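2025년 4월 8일 작업 노트

감사장 테두리 건. 결론부터 적으면 아직 못 믿겠다.

Zenetti 쪽에서 새로 받은 괘선 세트로 바깥 테두리를 다시 짰다. 네 겹 괘선, 모서리 장식 따로. 견본책에서는 모서리가 딱 맞물려 보이는데 견본책은 늘 그렇다. 실제로 조판해서 Plekbridge 면지에 찍어 보니 왼쪽 아래 모서리에서 가는 괘선 두 줄이 붙어 버린다. 잉크를 줄이면 떨어지긴 하는데 그러면 리본 안쪽 글자가 흐려진다. 둘 중 하나는 포기해야 한다는 얘기 같다.

점 무늬 바탕(농도 제일 옅은 것)도 깔아 봤다. Rommel Lumanlan은 깊이감이 산다고 하는데 나는 팔 길이만큼 떨어지면 그냥 종이가 때 탄 것처럼 보인다. 점을 키우면 글자와 싸운다. 빼고 찍은 것과 나란히 놓고 다른 사람들한테도 물어볼 것. 어느 쪽이 어느 쪽인지는 말해 주지 말고.

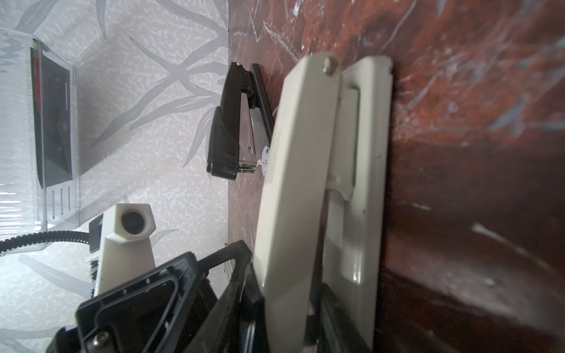 잎 무늬 벽지 앞, 투명 아크릴 꽂이

시험 인쇄 기록:
1차 88장. 괘선 붙음. 전량 폐기.
2차 145장. 압을 낮춤. 괘선은 괜찮은데 꽃장식 줄기가 군데군데 끊김.
3차는 아직. 압은 2차 그대로 두고 꽃장식만 판을 따로 뜬다.

Wubshet 잉크는 설명서에 금방 마른다고 되어 있다. 2차분을 점심 먹고 와서 문질렀더니 손가락에 묻었다. 종이 탓인지 잉크 탓인지 모르겠음. 다음에는 같은 잉크를 다른 종이에 먼저 찍어 본다. 둘을 한꺼번에 바꾸면 또 아무것도 못 알아낸다.

배너 글자. 곡선을 따라 앉힌 제목이 가운데만 벌어져 보인다. Draver에서 자동 자간을 켰을 때와 껐을 때가 거의 같아서 이 기능이 뭘 하는 건지 의심스럽다. 결국 글자 하나씩 손으로 밀었다. '감'과 '사' 사이는 좁히고 '장' 앞은 그대로. 화면에서는 나아졌는데 찍어 봐야 안다.

주문은 1000장이고 납기는 6월. 종이는 거의 422장 남았으니 어차피 더 시켜야 한다. 3차 결과 보기 전에는 주문 넣지 않기로. 지난번에 먼저 넣었다가 두께가 안 맞아서 고생했다.

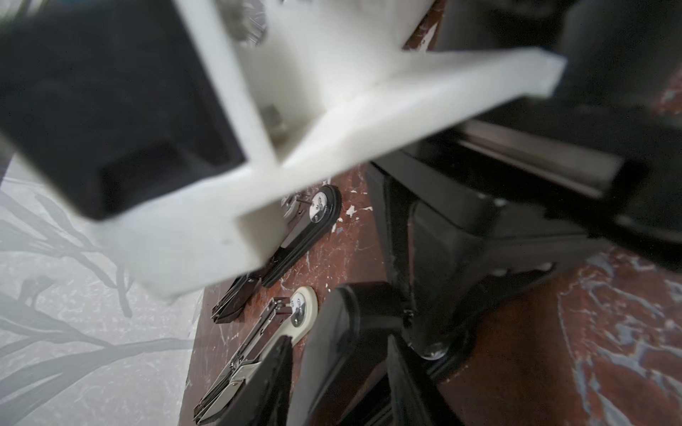
Audrey-Anne Paquette는 노트를 읽더니 네 겹 괘선부터 세 겹으로 줄이라고 한다. 붙는 두 줄 중 안쪽 것을 빼면 압을 건드릴 일도 없고, 꽃장식 판을 새로 뜰 필요도 없을 거라고. 테두리가 화려해서 좋다는 건 만드는 사람 얘기고 받는 사람은 이름부터 본다는 말도 덧붙였다.

뒤쪽 말은 맞는 것 같다. 앞쪽은 글쎄. 줄기가 끊긴 건 괘선 수와 상관없어 보이고, 세 겹으로 하면 모서리 장식이 허공에 뜰 텐데. 그래도 판 뜨는 것보다는 싸니까 세 겹짜리 먼저 몇 장 찍어 보고 정한다. 안 되면 원래대로 3차.

할 일: 모서리 장식 안쪽으로 반 포인트 옮긴 파일 따로 저장. 2차분에서 줄기 멀쩡한 것만 골라 둘 것.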